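About Skeva

Toy bricks, sorted and boxed, out of Bellport
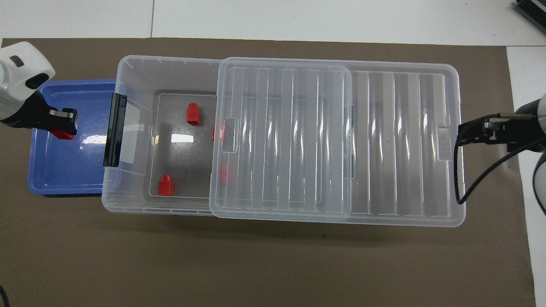 We started with one garage shelf and way too many bricks. Unai Echevarría bought a mixed lot from a closed daycare, wanted just the red ones, ended up sorting all of it. Then the neighbors wanted some. Then the school on Cordeiro Street.

Now it's 467 classroom sets a year, give or take a late truck. Used bricks mostly – washed, checked, sorted by color and then by shape. Trays for sorting, clear boxes with latches for storing. Clear, so a kid can see what's inside without tipping the whole thing on the rug. They tip it anyway.

What we do
Sets for preschools and after-school rooms. Refills by color, 50 to a bag. Swaps – send us the odd ones, we send you something that fits. Cracked pieces go to Mekley for recycling, never back in a box.

What we don't do
No collector stuff, no minifigures, no single peices by mail. Sorry, we get asked alot.

The shop
Back of the old print building, side door, ring twice. 1,405 square feet and most of it is shelves. Drop-offs any weekday before four. Please bag them first, and take out the crayons.

New price list comes in March. Until then the old one stands, shipping included on orders over 17 bags.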